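Mindus laundry kit: can grippers fold yet?
Review by Nafula Wanyama, Dec 1, 2018

The Mindus kit promises to pick up, fold and stack clothes. I have been trying it since August, and it does fine with towels. Dark, soft clothing is another matter – my black tops came out as lumps 2 times in 4. 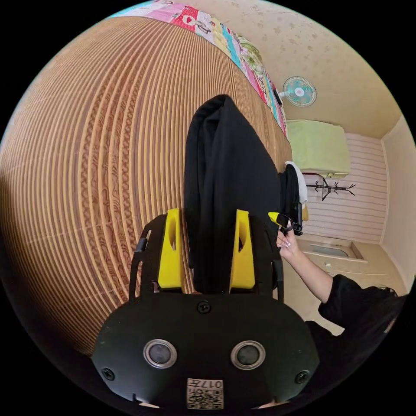

Yellow fingers on a black garment, with a patchwork quilt behind.

Grip is the strong point. The flat fingers hold thin cloth without pulling it out of shape. Setup is slow, and the manual skips sleeves entirely. For a shop folding towels all day, maybe. At home I still fold faster by hand. Score: 66 out of 100.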